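Filed under: Automation > Standards & Practice > Shop floor and retail

Thread: Does the Breten draft code say anything useful about small loose items?

gravelbin
Read the July draft over the weekend. 89 clauses and I could find 2 that would change how anyone writes a task spec. The rest is "operators should take appropriate care." Appropriate to what?

My gripe is clause 4, the one on restocking demos. It wants every demo to begin from a "representative retail surface" and then never defines it. Zeltico reads that as a bare bench with a mat on it. I've seen their spec.

mulgafan
You're being hard on it. The old version didn't mention clutter at all. At least now you can point to a line when a supplier turns up with a bare bench.

gravelbin
Point to it and say what? "Representative" is whatever they reckon it is.

S. Kaufmann
Selina Kaufmann here, I sent comments on the draft. Clutter did get argued over. Eder wanted a minimum number of non-task items within reach and others said a number would be gamed, which I think is right. You'd get the same neat row of tins in every file.

torque_wrench_tim
So we got an adjective. Brilliant.

I also don't buy the pass mark. Cliletti quotes 1047 placements with no drops. Placing what, into what, with how much room either side? A tray with most of its holes empty is a different job from one with a single gap left in the middle. The code lets you report both as "tray loading".

mulgafan
Fair, but you can't write a category for every tray ever made.

torque_wrench_tim
Don't need to. Record how full it was at the start and how full at the end. Two fields on a form.

gravelbin
Agree with Tim there. And I'd add what's next to it. Filling a lighter tray on a shop counter, one hand steadies the column and the other lowers the next one in, and there's stock crowding in on nearly every side. Loose lighters in piles, chocolate eggs stacked up, a cup of straws, someone else's hand resting on the counter.

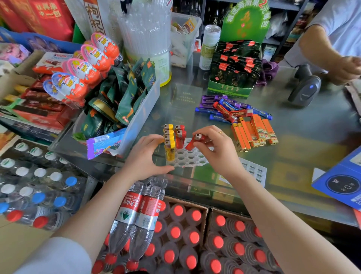

Under the draft, that other person's hand is covered by a single sentence about "bystanders", written as though they'll be standing behind a line. Shopkeepers don't stand behind a line. If a code for retail work can't cope with two people sharing a counter, I don't see who it's for.

S. Kaufmann
The bystander wording was lifted from the factory code. I objected. I'd put the chance of it being fixed at around 2 in 10.

mulgafan
Then put it in writing again before comments close. Complaining here won't shift it.

gravelbin
Already have. Twice.

Comments from readers

pete_in_stores: Would like to see glass counters get their own clause too.

kerbside: Still better than no code. Barely.

Recent threads
- Eder labelling guide: which colour names do you accept?
- Task spec templates, the good and the awful
- Who signs off a failed trial?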